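A day at the Clondorside open day

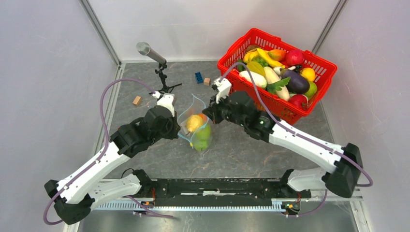
Fruit in a clear bag, with the red basket just behind.

We had been meaning to go to the Clondorside open day for ages, and this June we finally did it. Four of us went in Evaristo Fontana's car (thank you, Evaristo, and sorry about the crumbs), and we were through the gate before the first tour had set off. What a place! I went expecting a quick look round and a cup of tea and came home with three pages of notes.

The tours run in small groups and ours was led by Gaetano Messina, who has been on the packing side since the move from Ivby. He walks fast and talks faster, so stand near the front if you go. First came the cold store, which holds 3000 crates when it is full, and the smell when the doors slide back is wonderful, all apples and damp cardboard. Then the grading room, and after that the bit I liked best, the bagging.

I had never given a bag of mixed fruit much thought. Gaetano had us try a few ourselves at a long table, and mine were awful! My first had all the heavy fruit at one end and flopped straight over. Put the firm ones in first, he said, let them settle, then the lighter ones on top, and don't squeeze the air out too hard or the skins rub. A clear bag is much nicer than a printed one too, I think. Yellow against green looks so fresh, and you can check every piece before you buy it.

Baskets got a whole talk to themselves, from Nives Fontana (Evaristo's cousin, which is how we heard about the day in the first place). They went over to mesh sides for the orders that go out by hand, and she is very keen on them. Air gets through, bits of leaf drop out, and you can hose one down and stack it in no time. She uses different colours for different rounds, with red for the Barnov villages. On a busy day 445 bags go out on that round alone, and she knows most of the doorsteps by heart.

Lunch was soup and a roll in the yard, £4 well spent. Filippos Nikolaidis bought so many pears from the stall that we had to put two bags of them under my feet on the way back. I settled for lemons and a jar of quince jelly, and the jelly was gone by the weekend.

A few practical things. The car park is on grass and slopes more than you'd think. The last tour goes at three and fills up early, so put your name down when you arrive. Floors are hard all the way round, wear something comfortable. Children are welcome in the bagging area but not in the cold store. The bus from Palumbo stops at the end of the lane, a ten minute walk.

I've already asked Nives to tell us when the next one is fixed, and Filippos says he is bringing his own boxes.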